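Project report: does it matter who folds?

What I wanted to find out sounds simple when you say it quickly. If you teach a robot to fold clothes by showing it lots of people folding clothes, does it help more to have the same few garments folded over and over, or lots of different garments folded once or twice each? My supervisor called it the "depth or spread" question and the name stuck, so that's what I'll call it from now on.

All the demonstrations were done by hand, with a hand-held gripper, in people's homes. I decided early on that I didn't want a lab table. Our lab table is grey and flat and perfectly lit, and every policy I trained on it last year fell to pieces the moment it met a duvet! Beds are where most people I know fold their washing, so beds it was. I asked for nothing to be tidied and no bedding to be changed.

The rules for each demonstration were short. Lay the garment down however you like, start recording, fold using only the gripper, stop recording when you'd be happy to put it in a drawer. If you dropped it you carried on, and the drop stayed in the data.
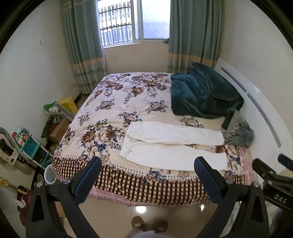
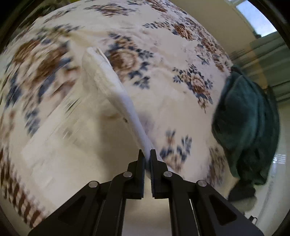 I ended up with 804 usable demonstrations out of the 1,000 I'd promised in my proposal. Most of the missing ones went in the bin because the tracking got lost, nearly always when the gripper came in so low that the camera saw hardly anything except cloth. I should have spotted this in the pilot and I didn't. If you're doing something similar, check your tracking at the end of every visit while you can still go back and redo things — I left mine until March and regretted it.

For the comparison I trained 2 policies with the same network, the same number of demonstrations and the same training time. The depth one (I named it Driso) only ever saw a handful of garments, repeated many times. The spread one (Endel) saw as many different garments as I could squeeze in. Then I tested both on 11 garments that neither had seen, on our arm back in the lab, with a patterned bedspread thrown over the table.

Endel did better on the first grasp, which I'd expected. It was much more willing to go for an edge it hadn't met before, while Driso tended to hover and then close on nothing. What I hadn't expected was that Driso was the neater folder once it had hold of something. Its second and third folds were straighter, and it let go more gently, so the top layer didn't drag. My guess is that repeating the same garment teaches you the end of the job and variety teaches you the start, but I haven't got enough trials to prove that and I'd rather say so here than have it picked out in the viva.

Trousers were the worst for both. The legs slide over each other when you lift one, and neither policy had any idea what to do when that happened. Tea towels were almost boring by comparison.

If I had another term I'd train a third policy on a mix, lots of variety first and then a block of repeats at the end, and I'd test it on a real bed instead of our covered table. A soft mattress gives way under the fingers and the table doesn't, so my results may be kinder than they should be — or harsher, I can't tell yet. The training settings and the full list of garments are in the appendix.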